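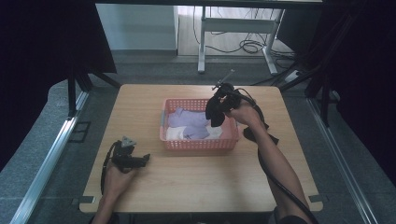 **Moved from folding to teaching the robots. Is this a dead end?**

Posted by laundryside, Mon 21 December

I work at the Skomis linen plant, 58 of us on days. In February they start up a folding line from Vusia. Four of us got moved to a table where we handle cloths and baskets with hand-held grippers so the machines can learn from it. Same pay. My old quota was 400 pieces a shift and now there isn't one, but my wrists are tired by lunch. Has anyone done this, and what came after?

**Nkrumah Appiah**

Did it at Santoro. The recording work ran out once the line was up, and the people who stayed had learned to clear jams and change worn parts. Ask for that training now, in writing. For the wrists, ask to swap hands or jobs every hour. And report pads when the edges start to lift — we left ours too long and cloths slipped. 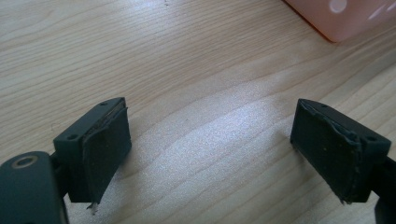
**Brisumon**

Ours kept more than 70 percent of the folders, mostly on sorting and packing. Less money for some. Get the pay part in writing too.

**tkl_nights**

same boat here, following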